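4.3 Recording a demonstration with the hand grippers

This section explains how to show a task to the system with the Skilix hand grippers. Before you begin, finish the pairing in section 4.2 and check that both grippers appear in the Pravesent software.

Prepare the work place

1. Choose a table where you can reach every object without stepping. You may sit or stand, but do not change during one recording.
2. Put the objects of the task in front of you. Other things may stay on the table if your arms do not touch them.
3. Clean the marker cubes with a dry cloth. Do not use alcohol, it makes the black print pale.

Note: Strong sunlight on the cubes can disturb the tracking. Close the blinds if the software shows the message "Marker weak".

Record

4. Switch on both grippers and wait until the green lights stay on. If one light is blinking, charge this gripper first.
5. Hold both grippers open in front of you for 2 seconds. The software takes this as the start position.
6. Press Record and do the task one time, from beginning to end. Move a little slower than you would with your bare hands.
7. Close the fingers fully when you grasp. With soft material, take a good fold of it between the pads – a thin edge slips out easily.
8. Keep the cubes turned toward the head camera. When one hand has no work, leave its gripper open and hold it still above the table.
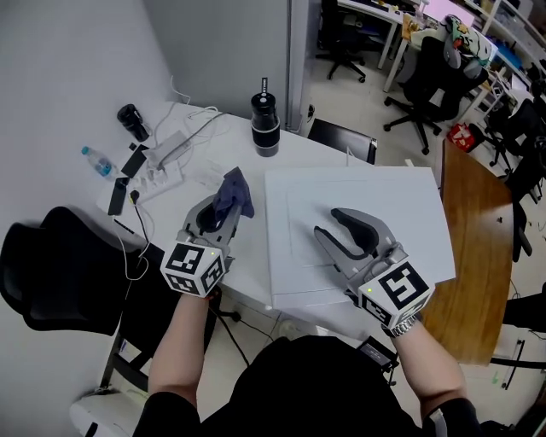 Fig. 4-7. Left gripper holding a cloth, right gripper open.

9. Put the object down, open both grippers and press Stop. One recording can be 60 seconds long at most.

Caution: Do not put your own fingers between the gripper fingers while the power is on. Keep cables away from the path of your arms.

Check and save

10. Play the recording in the Review window. If a cube is lost for more than 7 frames in a row, the bar becomes red and you must delete the recording.
11. Give a task name and press Save. Use the same name for all recordings of the same task, with the same spelling.

Note: A folder can hold 400 recordings. When it is full, the software opens a new one with the next number, and you do not need to change anything.

If you make a mistake in the middle of the task, do not correct it in the same recording. Press Stop, delete, and start again from step 5.

Related topics
4.2 Pairing the grippers
4.4 Adjusting the head camera
4.5 Sending recordings to a Kullach arm
6.1 Replacing the finger pads
Gallardo charging station: quick guide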